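Learning to love gray light

21 Mar 2021 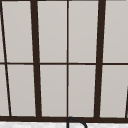 Dark frame, pale gray glass (a computer render).

I have kept a weather diary for 366 days now, and I want to shout about it a little. It started as a dare from my friend Olga Cunha, who was tired of hearing me complain that every day in Grodgate looked the same. Write them down, she said, and then come and tell me they're the same. So I did, one entry a day, usually before the coffee was ready, and they are so different from each other that I feel silly for all those years of moaning!

The rules are simple. Look out for as long as it takes the kettle to boil, then write no more than 25 words. No thermometer, no app. I tried using the app in the first week and ended up copying down its numbers without looking at the sky at all, so off it went.

What surprised me most was how much I came to enjoy the flat gray days. I used to write "overcast" and shut the notebook. Then I ran out of patience with the word and had to find others – pewter, dishwater, wool, the inside of an oyster shell, old pillowcase. There's a gray that comes before snow that has some yellow in it, and a gray in June that is so bright you have to squint. Both of them would have been "overcast" to me two winters ago.

It's wonderful light for doing things in, too. My bread photos come out better (no hard shadows across the crust), and I read for longer because the sun isn't creeping over the page. Teresa Leitão, who taught the watercolor class I took at Stekuldale, used to cheer when the clouds came in, and we all thought she was being kind to us about the view. She meant it! She'd have us mix gray from blue and burnt orange and see how many we could get on one sheet. I got to 20 before they all turned to mud, and I still have the sheet pinned up over my desk.

I've been reading back through the notebook this week and a few entries made me laugh. One just says "fog, cross, no milk." Another is a long, joyful muddle about a rainbow that I clearly wrote while still standing at the back door, and I can make out maybe half of it. There are six days where I only wrote "same," which is cheating, and Olga has told me so.

If you want to try it, get a notebook small enough that a full page doesn't feel like homework. Mine has a green cloth cover and has been dropped in the sink once, so the pages from last fall are crinkly and make a great noise when you turn them. Pencil holds up better than pen in that situation, I can tell you.

The second notebook is blue and I wrote in it for the first time this morning. Gray again, with a bit of lilac low down. I'd love to hear what color your sky is, so please leave me a comment – strange words very welcome.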